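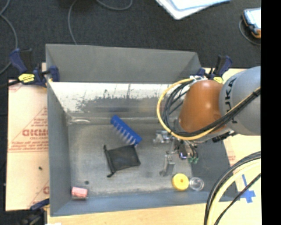
Odds and Ends: the Sorting Bin at Dedholm

Search this site
Enter keywords Go

Every January we go through the small things that have piled up in the Dedholm workroom over the year. Elmarie Hlongwane does the sorting and Hendrik Motaung writes the labels. Anything without a home goes into the gray metal bin on the wood table until one of them decides where it belongs. The notes on this page go with the bin picture at the top.

Blue comb-like piece
Plastic, with evenly spaced teeth. Goes to the grooming drawer, second from the top.

Black mesh bag
Drawstring type, with a thin cord. We keep 6 bags like it on the hooks by the door and use them for loose parts and chargers.

Pink block
Filed under "sponge or eraser" until Elmarie has had a closer look. It is small enough for the desk tray either way.

Yellow round piece
The one with the darker center. Su-bin Tak has asked for it to go on the shelf with the tape.

Small clear cup
Glass or plastic, to be checked before it is shelved. Glass goes on the lower shelf, plastic on the upper.

The bin
Open top, sloped sides. The floor has picked up scuffs and a few dark spots. It stays in service for another year.

The full list for the workroom now runs to roughly 400 items. If you want something from it, leave a note for Hendrik before 3 in the afternoon and he will set it aside.

We use cookies to remember your settings. By continuing to use this site you accept our cookie policy. Accept Manage settings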